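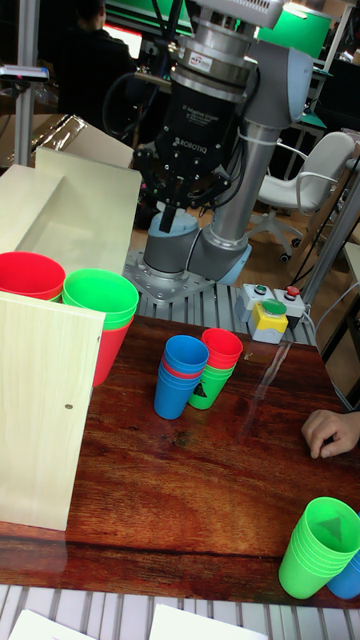 Progress report to the Wendell Fund: the Orkomby fossil beds, spring to August

Thank you again for your patience over the spring, when the track down to the foreshore was too soft for the van and we did very little except fret and sharpen things. Since May we have had a lovely long run of low tides, and the lower shale at Orkomby has been kinder to us than we dared hope.

We have now catalogued 3,647 pieces, mostly ammonites and fish scales, with 49 marine reptile bones among them. The best are 11 tail vertebrae from what we think is a young plesiosaur, found close together and still in order - a very happy afternoon, that one! They are being cleaned in the Ngui store, slowly, as the rock around them is hard and the bone is not.

The public mornings at Lesasness went well too, and 200 children took home a plaster cast (a few took two, and we pretended not to see). We overspent a little on plaster and underspent on boat hire, so the two very nearly cancel out.

Still to do before winter are the last two trenches and the labels for the museum case, which we would dearly like you to come and see.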